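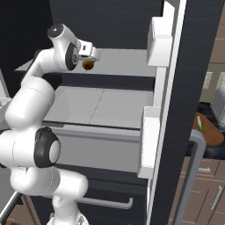 Chapter 4
Keeping Food: Cold, Dark and Dry

My grandmother kept her onions in a pair of old tights, knotted between each one and hung from a nail behind the back door. When she wanted one she snipped below the knot. I thought this was hilarious when I was eight, and I now do something very similar myself (with string bags, I do have some pride).

In Chapter 3 we looked at what food is made of. Now we come to what happens to it once it's been picked, dug up or cut, and I want to start with a fact that surprised me as a student: a potato in your cupboard is still alive. It takes in oxygen, burns a little of its own starch and gives off water, carbon dioxide and a bit of heat. We call this respiration, and you'll meet the word on nearly every page from here on.

Cool the potato and respiration slows down. Lovely, so let's chill everything! Well, no. Below a certain temperature some of the starch turns to sugar, and your chips go dark brown in the pan. Onions have a different grumble: they want dry, moving air, and a damp corner will set them sprouting or rotting.

Teguh Siregar, who taught me most of what I know about storage, once had me weigh 13 sacks of onions every morning for a whole September in a shed at Erermont. I moaned about it daily. But the notebook I filled gave me my first proper graph of water loss, and you'll be drawing one like it in Section 4.3, though with far fewer onions.

Before you read on, have a look round your own kitchen and jot down where each vegetable is kept, and how warm, light and damp that spot is. Keep the list handy. We'll need it when we get to ethylene, the gas that ripening fruit gives off, and the trouble it causes for whatever is sitting next to the apples.

Key words: respiration, dormancy, sprouting, humidity, ethylene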